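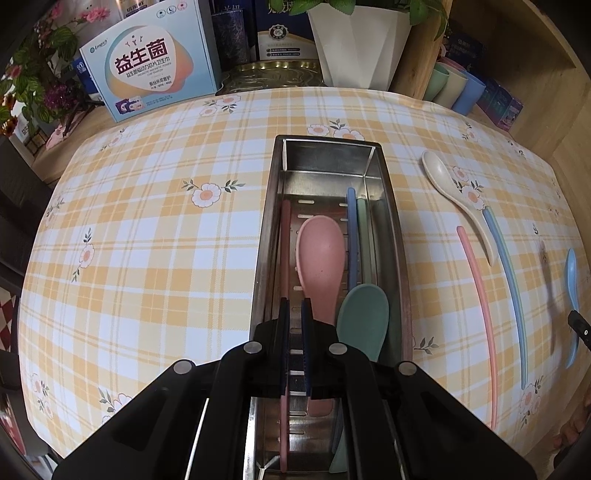

Cutlery Caddies and Coloured Spoons: Your Questions

Hello, Kulsoom Cheema here. I run the kitchen sorting page at Korora, our little household swap and lending shop, and I get asked about spoons more than any sensible person would expect. I've gathered up the ones that keep coming back and answered them as best I can. If yours isn't on the page, send it over and I'll add it when I next have an evening free.

Which sort of caddy do you like best?

The long stainless steel kind with slots in the floor, every time. I've had plastic ones and they were fine until they went cloudy, and I had a pretty wicker one that I loved for a whole summer and then had to throw out because of the mould (my fault, I put damp spoons in it). Steel you can scrub, and if you're feeling lazy you can bung it in the dishwasher with everything else. Check the label on yours first, as some have glued feet.

Do the slots really matter?

They do if you put things away straight from the draining board, and I always do. Water goes through the slots and you wipe up underneath. With a solid floor it sits there and you get that ring. If you dry everything properly with a tea towel then a solid tray is just as good, and I admire you.

Should spoons lie down or stand up?

Depends on the caddy. Mine is the long low sort so they lie lengthwise, all the handles pointing at me. I like this much better for a drawer or the middle of the table, as you can see what you're picking up. Upright pots are good next to the hob where you want to grab something in a hurry, but small spoons vanish into the bottom of them and you end up tipping the lot out.

A few of my longer handles won't lie flat and lean up against the side. I used to fuss about that and now I leave them.

Why all the different colours?

Partly because I like them! Pink, sage green, slate blue, a cream one with speckles. But there's a bit of use in it too. When my nephews stay, each of them picks a colour at breakfast and keeps it for the day, so I'm not washing a fresh spoon for every yoghurt. It worked so well that I now do it with guests, who are surprisingly keen. The pink gets chosen first and there has been sulking, some of it from adults.

What is "wheat straw" and is it any good?

It's usually straw fibre mixed in with a plastic, and it often has that speckled, oaty look. The amount of straw varies a lot from maker to maker, so read the small print if that's why you're buying it. I find the spoons light and nice to hold. I wouldn't leave one resting in a hot pan, and I don't use mine for anything like curry or beetroot as the pale ones stain. I've had a cream one go properly orange on me. Bicarb and a day on the windowsill helped a bit.

How do you sort out a muddle of odd spoons?

I do mine at the kitchen table with the cloth on, kettle boiled first. Everything comes out of the drawer and goes down in a heap. Then I lay things out side by side next to the caddy, big spoons at one end and small ones at the other, and put back only what I've used in the last month or so. The rest stays on the table while I have my tea and think about it.

The first time I did this I had 37 spoons. There are two of us in the house. I kept 17, and I could probably go lower, but I'm not going to.

Can I do the sorting with children?

Please do, they're better at it than we are. Little ones can match colours, and slightly bigger ones can put things in size order. Give them the caddy and let them decide how it goes. You may have to put up with the serving spoon living in the middle because it's "the mum".

Does it need a tablecloth underneath?

Not at all, but I do like one. It stops the steel scraping the table and it's quieter. Mine is a soft checked thing, yellow and orange and white with little flowers scattered over it, and it goes in the wash at 40 with the tea towels. If you've got the wipe-clean sort, even easier. The only trouble with a busy pattern is losing a small spoon on it, so have a good pat round before you shake it out of the back door. I've had to go and look in the hydrangea.

How do I clean the caddy itself?

Hot water, washing-up liquid and an old toothbrush for the slots. Push the bristles through from underneath and the gunk comes out much more easily than from the top. For watermarks on the sides, use a splash of white vinegar on a cloth, then rinse and dry. Don't use a wire scourer. It'll leave scratches and you'll see them every time the light's on it.

Can I borrow one before I buy?

Yes. Our lending shelf has caddies and trays in a few sizes, and you can keep one for two weeks. Ask for Bukason shelf at the front desk (that's just what we call the kitchen section, it's named after the street we started on). Measure the inside of your drawer before you come, including the height! A tray that fits beautifully and then stops the drawer closing is the thing we see back most often.

What do you do with the spoons people hand in?

They get washed, looked over and put in the swap box. Anything cracked or rough at the edge goes, as it can be nasty on the mouth. Since last June we've passed on 678 bits of cutlery, and I only know that because there's a tally pinned up by the till. Bring one and take one, or just take one if you're short.

I've got a lovely old spoon that doesn't fit anywhere. What shall I do?

Hang it up, or put it in the sugar. Mine's in the flour tin.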